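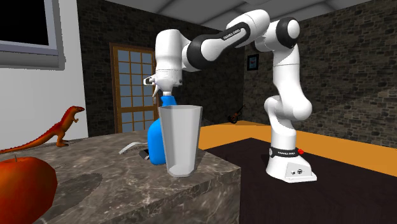 A spray bottle and a cup on a gray marble counter.

How to Prepare and Blind Bake a Pie Crust

Published by the Bundeo Baking School
Course notes revised 2 July 2022

These instructions cover a single nine-inch crust, baked before filling. The method is suitable for custard, cream and lemon pies, and for any filling that needs less time in the oven than the pastry does. Students should read all of the steps before starting.

Ingredients

1 1/4 cups all-purpose flour
1/2 teaspoon fine salt
1 tablespoon sugar (omit for savory pies)
1/2 cup cold unsalted butter, cut into small cubes
3 to 5 tablespoons ice water

Making the dough

1. Combine the flour, salt and sugar in a wide bowl.

2. Add the butter and rub it in with the fingertips until the largest pieces are the size of peas. Work quickly. If the butter begins to feel greasy, place the bowl in the refrigerator for ten minutes before continuing.

3. Sprinkle in three tablespoons of ice water and toss with a fork. Add the remaining water a teaspoon at a time, and stop when a handful of dough holds together after squeezing.

4. Press the dough into a flat disk, wrap it and chill it for at least one hour. It may be kept in the refrigerator for up to two days.
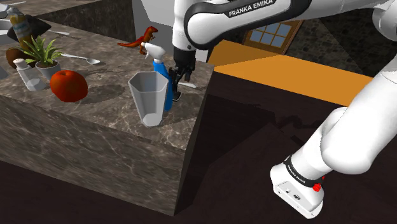 Marble-topped kitchen counter with a blue spray bottle.

Rolling and lining

5. Dust the work surface lightly with flour. Roll from the center outward, giving the dough a quarter turn after every few strokes, until it forms a circle 12 inches across.

6. Fold the circle loosely in half, lift it into the pan and unfold it. Ease the dough into the corners without stretching – stretched dough shrinks as it bakes.

7. Trim the overhang to one inch, fold it under and crimp the edge. Freeze the lined pan for 30 minutes. A metal pan is recommended; glass pans should not go directly from the freezer to a hot oven.

Baking

8. Heat the oven to 400°F with a rack in the lower third.

9. Line the frozen crust with parchment paper and fill it to the rim with dried beans or pie weights. Bake for 20 minutes, or until the edge looks dry and is beginning to color.

10. Remove the paper and weights. Prick the base with a fork and bake for a further 12 to 15 minutes, until golden all over. For a filling that will return to the oven, take the crust out while it is still pale gold.

11. Cool on a wire rack. Fillings that are served cold should be added only to a completely cool crust.

Notes

Small cracks may be patched with a thin smear of leftover dough after the weights come out. Dried beans used as weights can be reused for baking but should not be cooked and eaten.

Kilian Auer's course on custard fillings, offered each November, begins with this crust.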